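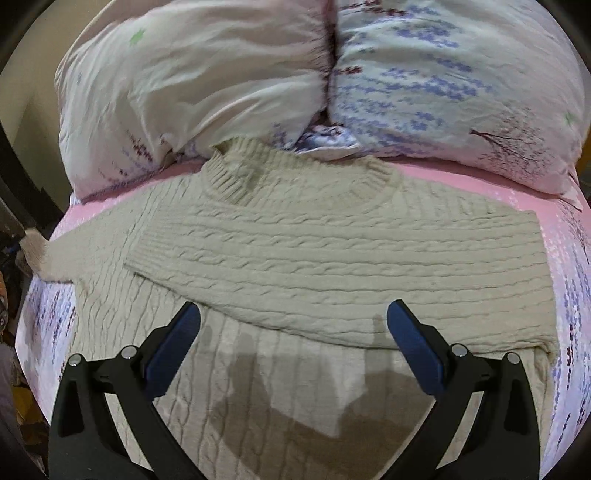

Washing a hand-knit wool sweater without wrecking it?

posted by mossandmittens in Yarn & Fiber Care

Hi all! I finished my first real cable sweater last month (eleven months of evenings, I can hardly believe it) and now I'm scared to wash it. The yarn is Paju worsted, 100% wool, undyed, and the label only has the little hand-in-a-tub symbol and a line saying "do not machine wash." I used 3000 yards and a bit, so if I ruin it I will cry.

It isn't dirty, really, but it has picked up a smell from the restaurant where I wore it, and the cables look kind of squashed on one side from being in my lap for so long. My swatch was tiny and I never washed it (I know, I know). Questions I have:

Do I need special wool wash or is baby shampoo fine? How warm can the water be? And will it grow? My aunt's sweater came out of the wash down to her knees and I don't want to live in a dress.

I have a front loader with a wool cycle, a bathtub, and a dish basin that is too small. Thanks in advance!

stitchbucket

Congratulations on the cables!! First sweaters with cables are such a big deal, and Paju is lovely to work with. I've knit three things in it and they all softened up beautifully after a bath, so you are in for a treat.

Use the tub. Fill it with cool to barely lukewarm water, enough to cover the sweater with room to spare, and put the soap in before the sweater goes in. I use Stodon, the no-rinse one, a capful and a half for a big sweater. Baby shampoo is fine too, but you'll have to rinse it, and the rinse water needs to be the same temperature as the wash water. Going from warm to cold is what gets people, along with rubbing. Push the sweater under gently until the bubbles stop coming up and then leave it alone for 20 minutes. Don't swish it around. Go have a coffee!

Now for the growing. Wet wool is heavy and cables are heavier than plain knitting, so never lift it out by the shoulders. Let the tub drain with the sweater still in it, press down on it with your palms to get water out, then scoop the whole thing up in both arms like a sleeping cat and put it on a big bath towel. Roll the towel up, stand on it (this is the fun part), and do it again with a second towel. You'll be amazed how much comes out.

Lay it flat on dry towels or a mesh rack and pat it to your measurements. Write them down before you wash it! Chest, body length, sleeve length. I wrote mine on my hand once and then put my hand in the tub, so use paper. To perk up the cables, pinch along each one with your fingers while it's damp, and scrunch the ribbing at the cuffs and hem together so it dries springy. Don't pin it out hard or the cables go flat and sad.

Mine takes two days to dry in summer and nearly four in December. Flip it once halfway. A fan helps a lot.

gus_in_the_laundry

wool cycle works fine. I do all mine in the Clarard on wool, cold, low spin, in a mesh bag, never had a problem. people are too precious about this

stitchbucket

Glad it works for you, but the label says no machine, and every machine's wool cycle is a bit different. I'd at least test a swatch first. That's eleven months of knitting!

fernleafpurl

Everything about the tub is spot on. I'd only add a couple of things about the smell. Before you wash, try airing it. Turn it inside out and leave it flat near an open window overnight, somewhere out of the sun. Restaurant smells come out of wool surprisingly well this way, and I only wash my own sweaters once or twice a season.

If you do wash it, expect a strong wet sheep smell. It goes away when it's dry! I panicked the first time.

On storage, fold it, please don't hang it. Sleeves across the chest, then bottom half up, and onto a shelf. I keep mine in cotton bags from Firkosar with a cedar block in each. They sell a pack for 50 dollars, which sounds like a lot, but old pillowcases do the same job for free.

mossandmittens

You are all wonderful, thank you! I aired it for two nights and the smell is nearly gone, but I want to see those cables perk up so it's getting its bath this weekend anyway. Measurements are written down. On paper. Off to find more towels!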